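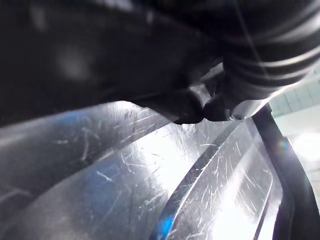 Over 2,000 jars and one tiny kitchen

I got to the Nastodura kitchen at seven on a Sunday morning and the owner already had plum jam on her sleeve. "Don't sit there, that stool is sticky," she said, and handed me a coffee.

She started out with 70 jars and a card table at the farmers market. Last year she filled 3,881 (she writes every batch in a green notebook, and yes, I got to flip through it!). I asked if she still eats the stuff. "On toast, 365 days a year. My kids won't touch it anymore."

The plum recipe came from a neighbor and uses a lot less sugar than I would have guessed. "You cook it low and you leave it alone," she told me. "People stir too much. I used to stir too much."

So what about the big stores? She made a face. One buyer wanted a smooth version with no skins, and she turned him down over the phone while labeling jars. "The skins are the good part, I told him that twice."

Apricot starts in June, if the frost stays away. I went home with two jars of plum and have one left.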